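NEWS FROM THE BAG & STITCH GROUP, OCTOBER

Quick one this month, am typing this between the school run and the dentist. Sorry in advance for spelling.

Lining a soft pouch (the long promised notes)

So many of you asked after the last meeting that I said I'd write it up. Then I didn't. Then Miroslava Hrnčiar emailed me twice. So, Miroslava, these are for you.

First thing. Most of the trouble people had on the night was cutting the lining the same size as the outer. Don't. The lining sits inside, so it has less room to go round. Same size and you get a baggy lump of cloth at the bottom which catches your keys and pens and eventually comes out with them. Take 2 mm off each side seam and a bit more off the depth. If your leather is thick, more again. Pin it, drop it in, have a look, then trim. I still do this every time and I've been making these for years.

Second. Fabric. We had all sorts on the table. Plain cotton, fine. Calico, fine, a bit dull, wash it first. The slippery stuff from the bottom of the remnants box, please no, at least not for your first go. It frays while you look at it. If you must, zigzag the edges before you do anything else at all. Ticking is lovely and hard wearing and I have a big piece going spare if anyone wants a share, bring a bag.

Colour. Go pale. I know, I know, it shows the dirt. But a dark lining in a deep pouch is like looking down a well. You can't find a thing. Cream, pale grey, a faded stripe, anything that throws the light back up at you. My old green one had a black lining and I lost the same thimble in it for an entire winter.

Leather. Suede and anything with a nap is more forgiving to look at but it does creep under the foot. Use clips, not pins, pins leave holes that stay. Longer stitch than you think. I go to 4 on my machine, some go shorter, but if you perforate it like a stamp it'll tear like a stamp. Leather needle. Yes a proper one. No, the jeans needle is not the same, we had this out at the meeting and I'm not having it out again.

A few of you tried the offcuts from Lashari and got on well with them. The bag of mixed tans is the best value. You do get the odd piece with a belly edge, stretchy and thin, so save those for tassels or zip pulls and cut your main panels from the firmer bits. Lay your pattern so both panels stretch the same way or your pouch will twist. Mine twisted. It's on the hook by my back door holding dog leads.

Order of doing things, as asked:

Outer first, right sides together, sides and bottom. Clip the corners but not into the stitching.

Lining the same but LEAVE A GAP in the bottom. Hand's width. I have forgotten the gap on more than one occassion and it's a horrible feeling.

Outer turned right way out, goes inside the lining, right sides facing. Match the side seams. Clip all round the top.

Stitch round the top slowly. Hand wheel over the thick bits at the side seams, or tap them flat with a hammer beforehand (cloth over the top, softly, we are not shoeing horses).

Pull the whole lot through the gap. This is the bit where it looks awful and you think you've ruined it. Carry on.

Close the gap, push the lining down inside, top stitch round the edge if you like that look.

No iron on the leather. Finger press or use the back of a spoon.

If the lining keeps rising up out of the top, put a couple of hand stitches through the bottom corners to hold it to the outer seam allowance. Takes two minutes, you'll be glad. Do it before you close the gap obviously. Ask me how I know.

Questions that came up after

Does it need interfacing? On soft leather, a light one on the lining helps it stand up. On stiffer stuff don't bother.

Can I do it all by hand? Yes. Punch your holes first, waxed thread, saddle stitch, put the radio on. Budget an evening, maybe two.

What about a magnetic snap? Goes in the lining before assembly, with a scrap of leather behind for strength. Will do a seperate bit on snaps and zips next time as there's too much for here.

Someone also asked about glue. Thin smear of the Prorkilen one along the top edge is alright if your clips won't hold. Keep it well clear of the stitching line or your needle gums up and starts skipping.
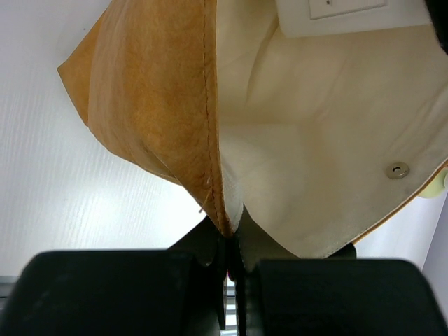 Tan outer, cream lining. Soft leather like this folds to a point very easily.

Other bits

Next meeting is Saturday, usual hall, doors at 10. Bring a cushion if you want one, the chairs haven't improved. We're doing handles and straps so bring any webbing, old belts, D rings etc. Kettle will be on. Milk always runs out so if you're passing a shop.

The group order from Trernix goes in at the end of the month. Thread, needles, the little brass rivets. Minimum spend is gone up a bit so we do need a few of you to join in. Names and what you want on the sheet by the door, or email me, not both please as last time we ended up with 20 reels of navy.

The swap box is overflowing. If you put something in, please take something out, even if it's only a zip. Anything still there by Christmas goes to the charity shop.

The big cutting mat is missing. A1, green one side, DILTURA written on the back in marker. If it went home in your boot by accident, no questions asked, just bring it back.

Space for 12 on the weekend bag workshop in the new year and it's already half full. First come. Deposit to me in an envelope with your name on it, I had a mystery envelope last time and it took weeks.

Right, dentist. See you Saturday.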